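Plereck Home Chores Guide
Section 4: Basket and Shelf

Previous: Section 3, Standing, Stepping and Stopping
Next: Section 5, Wiping Flat Surfaces

4.1 What this section covers

By now your Plereck stands up, takes a few careful steps and stops when it is told to. Good! This is where it starts to earn its place in the room. Section 4 takes you through the first proper chore in the guide, which is moving single items between an open shelf and a basket carried in the other hand.

We are often asked whether a machine can do housework yet. Our answer is: some of it, slowly, with you in the room. Putting things on a shelf and taking them off again is one of the best places to see both halves of that answer. A person does it while talking on the phone. The robot has to find the right opening, get a whole forearm into it without catching a divider, close its fingers on something round, and keep the basket level on the other side of its body the whole time. When all of that comes together it is a lovely thing to watch, and we still stop what we are doing to look.

You will need:

The Plereck, charged, with both Wultov hands fitted and checked (Section 2)
The Hamada overhead line, fitted and tested (Section 1)
The Mevness panel, on a laptop or tablet
An open cube shelf with no doors
One light basket with a stiff handle
One piece of firm fruit, or a ball of similar size

Set aside an afternoon for your first go. You may well be finished sooner, but it is no fun being rushed with a robot on its feet.

4.2 Choosing and placing the shelf

1. Use a shelf with square, open compartments. Each opening should be at least 300 mm wide. The hand will fit through a smaller gap, but the wrist needs space to turn once it is inside.

2. Stand the shelf with one side against a wall or in a corner and fix it as its maker tells you to. Push it firmly with your own hand at the top. If it rocks, stop and sort that out first.

3. Empty every compartment. You will be adding one item later.

4. Measure the clear floor in front of the shelf. Allow 646 mm from the front edge to the nearest piece of furniture. A bed or sofa beside the standing spot is fine as long as that gap is kept.

5. Take up rugs and mats, and move any loose leads away from where the feet will go.

Note: White shelves look smart and are a bit of a nuisance. The inner faces all come out nearly the same shade, and the robot can muddle the front edge of one divider with the back edge of the next. If Mevness keeps drawing the openings in the wrong place, turn on a second lamp from the side, or put a strip of coloured paper along the front edges for the first day. It can come off once the shelf has been learned.

Note: Rows of shelf-pin holes do no harm. Older versions of Mevness sometimes marked them as small objects and tried to work round them. Update the panel if you see this.

Caution: Do not use glass shelves or glass-backed cabinets for this routine.

4.3 Choosing the basket

People tend to skip this part, and then wonder why the grip keeps slipping. The basket matters a great deal.

1. Pick a plastic basket with a handle that arches over the top and stays up by itself. A handle that flops down cannot be found again by the hand.

2. Choose a strong colour that differs from your floor and your shelf. Red does well in pale rooms.

3. Check that the Wultov fingers can close right round the handle. If it is very thin, wrap it with cloth tape until they can.

4. Lift the basket yourself by one end of the handle. It will tip. The robot's grip is seldom dead centre either, so see how far it tips before something small would roll out.

Mesh sides are a real help, by the way. You can see from across the room what has gone in, without leaning over a moving arm to check. A thin sheet of something pale in the bottom makes small items easier to spot from above, for you as much as for the robot.

4.4 Getting into position

1. Attach the Hamada line and take up the slack until it just stops sagging. It should hold the robot if it falls and do nothing at all the rest of the time.

2. Look along every cable from the robot to the ceiling, and from the robot to the floor. Cables should hang behind the shoulders. Any cable on the outside of an arm needs enough slack for a full stretch.

3. Walk the robot to the shelf using Slow Step. Stop when its toes are short of the shelf base.

4. Open the left hand in Mevness, hang the basket handle across the fingers, take your own hand away, and press Close Left.

5. Press Hold Low. The left arm brings the basket down and keeps it there.

6. Wait for the balance bar to go steady. With an empty basket this takes a few breaths. Nothing further will start until the bar is steady, however many times you press.

Caution: Keep your fingers out of the hand when you press Close Left. The button has no delay.

Caution: Only one person should be within arm's reach of the robot, and that person should be holding the stop button.

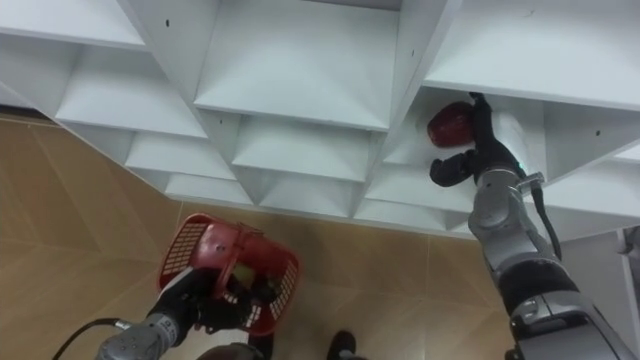

4.5 First reach, with no grip

Start with an empty reach. It feels like a delay when you are itching to see something picked up, but you will learn more about your shelf in these few minutes than in the rest of the afternoon.

1. In Mevness, tap the compartment you want. Choose one between the robot's waist and chest. Leave the top row and the bottom row for another day.

2. Press Reach Only. The right arm rises, pauses outside the opening and then goes in.

3. Watch the knuckles and the wrist. Both should clear the dividers.

4. Press Return. The arm should come out along the same line it went in on.

5. Do the same for two more compartments.

If the arm pauses outside and goes no further, the robot is unsure of the opening. Change the lighting and try again. If the wrist touches a divider, move the robot a small step to the side and repeat from step 2. Do not try to cure a touch by pushing the arm while it is powered.

4.6 First pick

1. Put your fruit in the middle of the chosen compartment. An apple is ideal: firm, easy to see, and cheap to replace. Have a spare.

2. Tap the item in Mevness. A ring is drawn round it. If the ring is round something else, tap Clear and try again.

3. Press Pick. The hand goes in with its fingers spread and closes in stages.

4. Wait for the grip light on the panel. Green means all the working fingers report contact. Amber means some do. At amber you may press Squeeze once.

5. Press Lift, then Return.

6. Press To Basket. The right hand moves over the basket, lowers and opens.

Note: Round things like to roll. If the item runs to the back wall of the compartment, leave it there for one more try. The hand can use the wall to trap it, and this often works better than a pick from the open middle. After two missed tries, press Return and place the item yourself.

Note: A finger resting on the roof of the compartment is normal in a shallow opening. The arm feels the load and eases off. A hand that stays jammed against the roof is not normal, and you should press Stop.

4.7 First place

Placing is the same job turned round, and most owners find it the harder of the two. The hand has to let go in a space it can barely see into, then back out without dragging the item along with it.

1. With the item held in the right hand, tap an empty compartment.

2. Press Place. The arm goes in, lowers and stops.

3. Check for yourself that the item is touching the shelf. If there is daylight under it, press Lower once.

4. Press Open, wait, then press Return.

Moving the item from the basket to the hand by itself is still marked Trial in Mevness. Do have a go with it! It is the bit we are most excited about. For everyday use, though, hand the item to the robot.

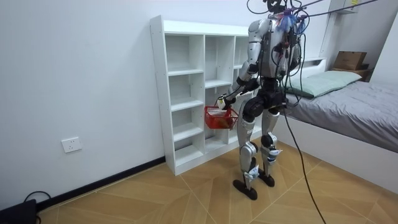
4.8 How well should it go?

We kept count in our own test room at Mevness version two. Out of 147 picks of a single apple from a middle compartment, the first try was good enough to finish the job in most cases, and nearly all the rest were finished on the second. Soft fruit did worse. Folded socks did surprisingly well. Anything flat, such as a card or a thin book, we have left out of this section altogether.

Do 50 picks before you change any settings. A run of three misses near the start tells you very little, and it is tempting to start fiddling with grip strength when the real trouble is a lamp.

As for time, you will beat the robot easily. A full shelf to basket and back is a long job at present, and we would not suggest it to anyone who wants the room tidy before guests come. If you would like a machine that learns a corner of your home and gets one small chore right again and again, you are in for a treat.

4.9 If something goes wrong

Basket swings and the robot sways: press Hold Low again and wait for the bar. If it keeps happening, take something out of the basket.

Basket turns in the hand: open the hand, wrap the handle as in 4.3, and start again from 4.4, step 4.

Cable goes tight during a reach: press Stop. Power down the arm, free the cable and give it more slack before the next reach.

Item dropped on the floor: press Stop before you bend down for it. The routine does not include picking up from the floor.

Wrist light goes out: finish nothing. Press Stop, support the basket, and go to Section 2, Hand Checks.

4.10 Finishing

1. Press Return, then Arms Down.

2. Take the basket by its rim, then press Open Left.

3. Walk the robot back from the shelf with Slow Step and lower it into its seat as in Section 3. Keep the Hamada line attached until it is seated.

4. Wipe the finger pads with a damp cloth. Fruit leaves them sticky.

5. Save the shelf in Mevness under a name you will know again. If you move the shelf, even a little, you will need to repeat 4.5.

Section last revised Tuesday, July 12, 2022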